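Against the Password

My gym changed its app in July. The old app asked for my name. The new one wants a password of at least twelve characters with a capital, a numeral and a symbol, and it rejected my first attempt on the grounds that it was too similar to one I had used before. I had never used the app before. I was standing in the parking lot in shorts.

I went home and counted. I have 249 accounts. I know this because my laptop keeps a list, and because I had a cold that week and nothing better to do. There are 249 places that consider me a member, a valued customer or, in the case of a company called Zarnex that sold me one replacement blender lid, "part of the family." I can't get into the Zarnex family without a code sent to a phone number I gave up four years ago. My real family is easier to get into, and they don't even like company.

Some of these accounts deserve protection. I would be sorry to lose the bank. I would be sorry to lose the email, mostly for the sake of whoever found it and had to read it. But the parking meters in Ellulport want a password too. If a criminal breaks into my parking account, the worst he can do is pay for my parking, and he is welcome to. I'd leave him the plate number.

The people who run these things will tell you it is for your safety. I used to believe that. Then I bought a garden hose from Kilance, and in order to see when the hose would arrive I had to create a login, confirm my email, and choose three security questions from a menu. One of them was the name of my childhood best friend. I had two childhood best friends and they have not spoken since seventh grade, so this was not a simple matter. The hose came the next day. I still get a birthday message.

What Kilance wanted was my birthday. The password was a way of making the transaction feel serious enough that I'd hand it over. You put a lock on a thing and people assume there's something in there.

My friend Imtiaz Cassim, who spent years in hospital billing and has opinions, thinks I'm being lazy. He uses a password manager, one long phrase that opens all the others, and he says it changed his life. It may have. I tried it. I chose a phrase so good that I forgot it by dinner, and I spent the evening proving to a piece of software that I was me, a case I found harder to make as the night went on.

He also says that people have always had to keep track of keys. Fine. But look at how modest a key is. It opens its door. It doesn't expire after 30 days. It doesn't ask you to make it more complicated than the last key, or tell you your key is weak.

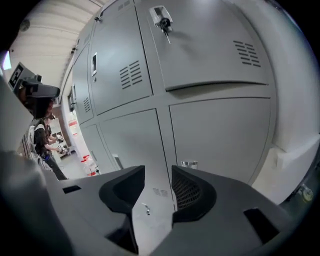
Gray lockers, one with a key hanging from its lock.

I worked one summer at the Mancuso bottling plant, where each of us got a locker and a key with a paper tag. If you lost the key you went to a window and paid a dollar and a man gave you another. He did not ask about my childhood. He looked at my face, which he had seen every morning, and slid the key across. By today's standards this was reckless. In three months I lost two sandwiches, and I have a fair idea who took them.

I don't expect the window to come back. I would settle for fewer doors. Let me buy the hose as a stranger. Let me park as a stranger. Being a stranger used to be free, and you could do it all over town without filling in a form.

In the meantime I've been closing accounts, one or two a night. It's slow going. The blender people need me to sign in first.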